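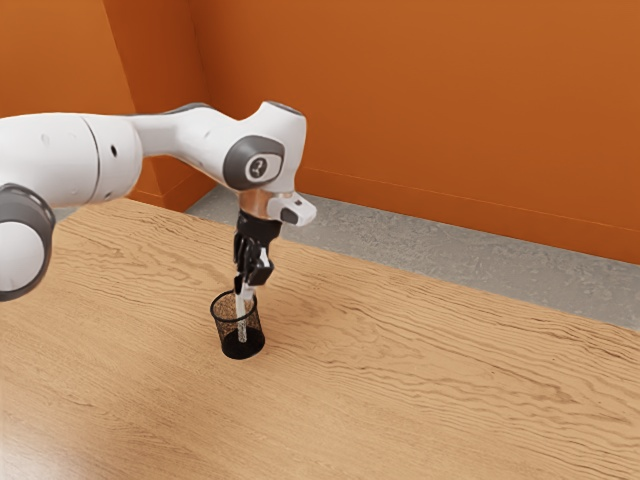 20/08/2021. Staff-elected council seat, Rerstead campus. Dry run of the polling desk this morning, paper ballots plus the Brudix sign-on. Roll loaded fine, 1,000 names, but casual staff came through twice if they teach at Oltton as well. 7 doubles found so far, all sessional. Fixed by hand, need a proper rule before the real thing. Desk itself too cluttered: pens rolling off, roll printout on top of the ballot pads. Want one small mesh pencil cup per desk, the black sort in the picture, and nothing else on the tabletop except the pad. Pens chained last time and people hated it.

Ballot paper: candidate statements still too long for the back page. Cut the limit to 300 words? Returning officer's rules say "brief" and leave it there. Ask the secretariat, don't guess. Order of names by draw, not alphabetical, we got a complaint in March and it was a fair one.

Count: Olatunji spreadsheet handles preferences OK to second round, then drops exhausted votes from the total. Wrong. Quota shoud stay fixed. Redid two rounds by hand, matches the 2nd tab, not the first. Use 2nd tab only!! Delete the other one before somebody opens it.

Postal: allow up to 48 hours after close for envelopes from Oltton, internal mail is slow on that run. Check this is acutally in the bylaw, may only be custom.

To do
- rule for double-listed casuals
- new seals for box B, old ones tear
- scrutineer forms, colour other than white
- book the downstairs room again, key from security before 8

Filed under: Governance > Council Elections > Working Notes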